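Home | Kits | Classroom | Clubs | Support | Basket

Nalurano Handheld Gripper Set for Schools and Clubs

Supplied by Riltodport Education Equipment

Share 8 | Comments 5

The Nalurano Handheld Gripper Set is intended for student robotics clubs, elective classes and supervised competition teams. Students hold the gripper, carry out a task on a tabletop and record it from the camera mounted on the tool. The recordings may then be reviewed by the group, labeled, and used in the practice exercises that accompany the set.

The set is suitable for students in the upper years of high school and for first-year college groups. No previous experience with robot arms is required. Teachers should be comfortable with installing software and with managing shared files on a school network.

What is supplied

Each set contains one handheld gripper with two moving fingers, one camera mount, one spare pair of finger pads, a charging lead, a hex key and a printed course guide. The camera is ordered separately, as many schools already own a suitable model. Tabletop objects are not included. The course guide lists common household items that may be used, and clubs are encouraged to add their own.

The course guide

The guide is divided into 8 units, each planned for one club meeting. The first two units cover safe handling, finger adjustment and the correct way to begin and end a recording. Units three to five deal with simple pick and place work. The remaining units introduce tasks in which the position of an object matters as much as the grip, including stacking, sorting and loading a rack or holder.

A group working through the guide will complete 104 recordings. Each recording is entered on the log sheet at the back of the guide, together with the task number and the initials of the operator. Recordings that do not meet the standard should be kept and marked as rejected. They are needed for the discussion in the last unit.

Cup Holder Task (Unit 6)

The Cup Holder Task has become the most widely used exercise in the guide and is also set as the qualifying task for the Brenar Student Challenge. The operator lifts a single paper cup from the table and places it in the open side of a two-part holder. The cup must stand upright when released, and the holder may not be pushed out of position. Light paper cups deform easily, and students soon learn to close the fingers slowly.

Before recording, the operator should confirm that the fingers are open, that the holder is in view between them and that the loose cup can be reached without crossing the holder. Stacked cups should be nested evenly. The starting position of the loose cup is changed between recordings so that the group collects a useful range of approaches.
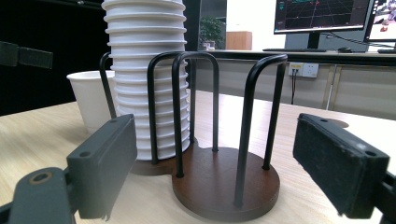 Reading time: 5 minutes

A holder with a wooden base and metal rod loops, with a stack of white cups on one side and the other side free, meets the requirements of the task. Other designs are accepted provided that the two compartments are clearly separate. Clubs entering the Challenge should state the type of holder on the entry form.

Care and replacement parts

The finger pads are subject to wear and should be inspected at the start of each term. Pads with a fuzzy surface may remain in use for practice, but should be replaced before competition recordings are made. Screws on the finger plates and mounting brackets should be checked by an adult with the hex key supplied. The gripper should be stored in its case with the fingers open.

Ordering

Sets are sold singly or in a class pack of 6. Schools within the Griffiths district may order through their usual purchasing office and should quote the club registration number. Orders for the fall term should be received before classes begin. Requests for loan sets are considered each May, subject to availability.

Software updates and replacement log sheets are provided without charge to registered clubs.

Page updated 22/08/2019

Related items

Nalurano Spare Finger Pads, pair
Nalurano Camera Mount, short
Riltodport Tabletop Object Box
Brenar Student Challenge Entry Pack
Course Guide, additional printed copy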